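Cell software checklist, two-arm bench, with comments
Revision after the December change to the planner. Applies to the Risetti control stack with the Vinorach perception node.
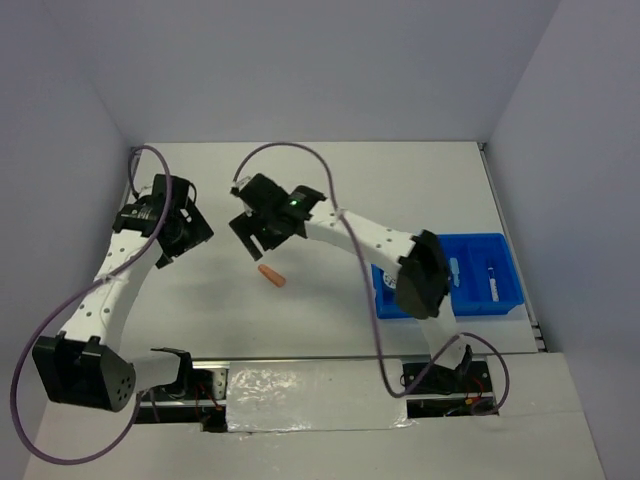 The list is worked through before any policy or planner build is allowed to drive both arms at once. Single-arm work needs sections 1 to 3 only. Mark each line P (pass), F (fail) or N/A, and write the comment while standing at the bench. Comments filled in from memory were the main fault found in the last review.

An F in section 1 or 2 stops the session. An F elsewhere is handled as the line says.

Section 1. Before power

1.1 Stop button reachable from the operator's seat and from the side of the enclosure.
P. Reach checked from both places.

1.2 Cable slack checked with each arm moved by hand to its furthest reach, both sides.
P, with comment. The purple cables run in wide loops outside the links. The collision model does not include them. The planner will call a path clear when a loop is lying across it. See 4.5.

1.3 Wiring at the base mounts: no bare conductor, no loose plug, nothing that can be caught by the lower link.
P. Red and black leads inspected at both bases.

1.4 Ties on the links tight and trimmed.
P.

1.5 Trays, parts and tools on the table match the task file.
P. Task file is "orange piece to tray". Tray on the right, as the file has it. Note that the task file gives the tray as one box with a flat floor. The real one has a raised divider. Carried over to 4.3.

Section 2. Power and stop

2.1 Supply on, controller idle, no joint moves.
P.

2.2 All servos answer on the bus at start-up. No retries in the log.
P on second attempt. First start logged a timeout on the left wrist. Connector reseated, restarted, clean. If it comes back, change the cable before doing anything in software.

2.3 Stop button pressed with both arms holding position. Torque removed on both.
P. Support the arms by hand for this test. They drop.

2.4 Stop button pressed during a slow move.
P. Both arms, one press.

2.5 After a stop, the controller refuses new commands until it is reset by a person.
P. The earlier build accepted queued commands as soon as the button was released. The queue is now emptied on stop. Test this line on every build, including builds that claim to touch only perception.

Section 3. Control loop

3.1 Watchdog trips when the command stream ends.
P. Set to 100 ms. Tested by killing the planner process, then by pulling the network lead. These are separate faults and both need testing.

3.2 On watchdog trip, arms hold position and do not return to home.
P. Returning to home through an unknown scene was removed on purpose. Do not put it back as a convenience option.

3.3 Joint limits loaded from the bench file and not from the defaults.
P. The start-up log prints the file path. Read the path. A default file loads without any warning, and the limits in it are wider than the bench allows.

3.4 Joint limits enforced in the controller as well as in the planner.
P. Sent a command past the elbow limit by hand on each arm. Refused on both.

3.5 Speed cap active.
P. Cap is applied after smoothing. It used to be applied before, and the smoothing filter could overshoot it.

3.6 Loop timing over a full run with logging on.
F. Late cycles appear in bursts when the log is written to disk. No cycle was late enough to trip the watchdog. Allowed to continue at reduced speed. Action: move log writing to its own process. Until that is done, do not raise the speed cap.

3.7 Gripper current limit set for the object in use.
P. Soft setting. The value is held in the task file, so changing the object without changing the file leaves the old limit in place.

Section 4. Planning

4.1 Both arm bases in the planner agree with the measured positions.
P. Measured from the rail. If the mounts have been slackened for any reason, measure again and do not trust the saved numbers.

4.2 Arm-to-arm collision check switched on.
P. Check that it is on in the running process and not merely in the settings file. The two differed once after a merge.

4.3 Tray model matches the tray on the table.
F. The divider is missing from the model, as noted at 1.5. A low approach across the tray would be planned straight through it. Temporary measure: approach height raised for all tray moves. Action: add the divider to the Gumau scene file and repeat this line.

4.4 Shared area lock. Only one arm may hold the middle of the table at a time.
P, with comment. The lock works when both arms ask for the area in the normal way. It is not yet tested with one arm stopped inside the area and the other waiting. The waiting arm should wait for ever. It should not time out and go in.

4.5 Cable clearance.
N/A in software, as there is no cable model. The operator watches for it. A crude swept volume for each loop has been proposed - it would cost some reach at the back of the table, and that is acceptable.

4.6 Planner gives up cleanly when no path is found.
P. Given a target outside the enclosure. Returned an error and sent nothing to the controller.

4.7 Batch test in simulation, 1,000 random start and goal pairs with both arms active.
P. No contact reported. Bear in mind that this run used the same tray model that failed at 4.3, so it says nothing about the divider. Repeat after the scene file is corrected.

Section 5. Perception

5.1 Camera calibration date is later than the last time the camera mount was touched.
P.

5.2 Reprojection check on the printed board, at the corners of the table as well as the centre.
P. Error is larger towards the back corners. Within limit.

5.3 Object detected with both arms parked clear.
P. Orange piece found on every attempt. White table, strong colour, no difficulty. This is the easy case and should not be reported as evidence for anything else.

5.4 Object detected with a gripper close to it.
P, with comment. The mask sometimes takes in part of the object's shadow, which shifts the centre slightly. On a long thin piece the shift matters more across the piece than along it. The grasp step now uses the long axis of the mask and ignores the centre in the narrow direction until the gripper is near.

5.5 White items on white background.
F. Vinorach misses them on the bare table in a good share of attempts. Against the blue of the tray they are found. Action: no task may rely on picking white items from the table surface until the new weights are in. The weights in use were trained on nearly 3,000 frames, very few of which contain this case.

5.6 Reflective surfaces produce no false objects.
P. The silver tape panel between the two arm mounts is masked out by region. If the camera is moved the mask must be redrawn. It is fixed in image coordinates and will not follow.

5.7 Stale frame test. Camera stream frozen while an arm is moving.
P. Motion stopped when the newest frame was older than 400 ms. The age is taken from the time of capture. An older version used the time of arrival, which let a delayed stream pass as fresh.

Section 6. Tooling and records

6.1 Build number in the log matches the build on the bench.
P.

6.2 Working copy clean, no local edits.
F. One edited gain file on the bench machine, left arm, no note. Put back to the released version and section 3 run again from the top. The results written above are from the second run.

6.3 Replay of the recorded session in Akl gives the same planner decisions as the live run.
P. Replay must be done with the recorded random seed. Without it, differences appear that mean nothing.

6.4 Disk space enough for a full session.
P. The recorder now stops the session when the disk is nearly full. It used to drop camera frames and carry on writing joint data, and the resulting files looked complete.

6.5 Clock offset between camera machine and control machine.
P. Check at the start and again at the end. Drift over a long session has been enough to spoil the matching of frames to joint angles.

Result

Two-arm running allowed with limits: reduced speed, raised approach height at the tray, no white items picked from the table surface, operator at the stop button throughout.

Open actions
3.6 Log writing to its own process.
4.3 Divider added to the scene file, then 4.7 repeated.
4.4 Test with one arm stopped inside the shared area.
4.5 Swept volume for cable loops, first version.
5.5 New weights, with white items included in the test set.

Lines 2.5, 3.1 and 3.3 are to be repeated at every change of build. The full list is repeated after any change to the mounts, the camera or the enclosure.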